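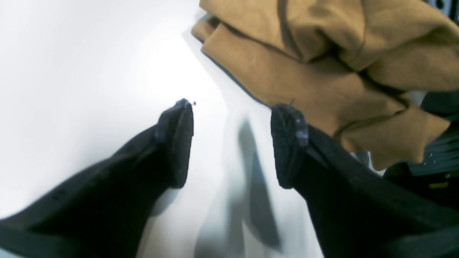

Can you visit the Jedarow table works in Nanville without being in the trade? They let anyone in on the open day in May, and for the rest of the year you write to the office and ask for a place on one of the small tours.

Home Visits Workshops Museums Notes Links

Jedarow table works, Nanville

I went in May with Kristýna Zelenák and her brother Eduard, who needs new tables for the reading room he looks after. We left the car by the canal and walked up the lane behind the bakery. The entrance is at the side of the building, past the bicycle racks. The front door has a bell, but it rings in the accounts office and the person there sends you round to the side anyway.

Twelve people fit on a tour. Ours was full, with a couple of furniture students and a family who had come on the bus. We were given shoe covers and a printed plan of the building, and told to leave bags on the shelf by the stairs. Coats can stay on. I would keep yours on, as the big doors of the goods bay stand open for much of the morning.

Qianru Xia took us round. She started in the sanding room and now looks after finishing, and she answered most of the questions without going off to ask anyone. The works makes plain tables for schools, clinics and libraries. White is by far the most common order. Jedarow keeps five whites, and they go by number. The one most people pick is 1011, a slightly cool white. Eduard had come in wanting the warmest of the five and left wanting 1011, having seen the two next to each other under the strip lights and then again by the window.

The tour begins in Hall 2, where the boards come in. They are stacked flat with spacers between them and stay there for some days before cutting. The saw was running when we went through, so we were hurried along behind the yellow line and had the explanation in the corridor afterwards. Edges are done in the next room. This was the quietest part of the building and the part I liked best. One man was filing the corners by hand, four strokes to each, and checking them with his thumb.

Finishing is behind two sets of doors to keep the dust out. You watch through a window. Each top gets three thin coats with a light sanding between them, and after the last one it goes on a rack for the night. Qianru Xia said a white top is harder to get right than an oak one, as every speck shows. They inspect each top twice, first with a lamp held low at one side and then from straight above. A low lamp brings out ripples, and the overhead light is better for stains and dull patches. She let us try both on a rejected top. I found the ripple after being told where it was. Kristýna found a second one by herself.

Rejected tops are sanded back and done again, or cut down for stools and shelves. The works can turn out 2000 tops in a good month. May is busy with schools ordering for the summer.

The last stop is a showroom on the first floor with finished tables you can sit at. There are felt pens, coffee and a dish of beetroot for anyone who wants to try marking the surface. The pen came off with a damp cloth. The beetroot took more rubbing, and a faint pink mark was still there when I left - I was told it goes with a second wipe, but I did not stay to see.

Ľudovít Charvát runs the sales desk and has the price list. Small orders are accepted, though you wait for them until a bigger batch in the same white is going through. Legs are sold separately and come from Bovo. He will post out a set of colour chips for the cost of the stamps, and he advises looking at them in the room where the table will stand, in the morning and again after dark.

The tour took a little under two hours. There is a toilet on the ground floor and a lift to the showroom, but the corridor by the saw has three steps and no ramp, so ring beforehand if that matters. No café on the site. We had lunch at Đỗ, on the corner by the bridge, where the noodle soup was good and the tables were dark wood. Anežka Bartoš in the Jedarow office takes the bookings and replied to me the same afternoon.

Eduard has ordered six tables in 1011, with rounded corners.

Contact | Copyright Nanville Visit Notes | Back to top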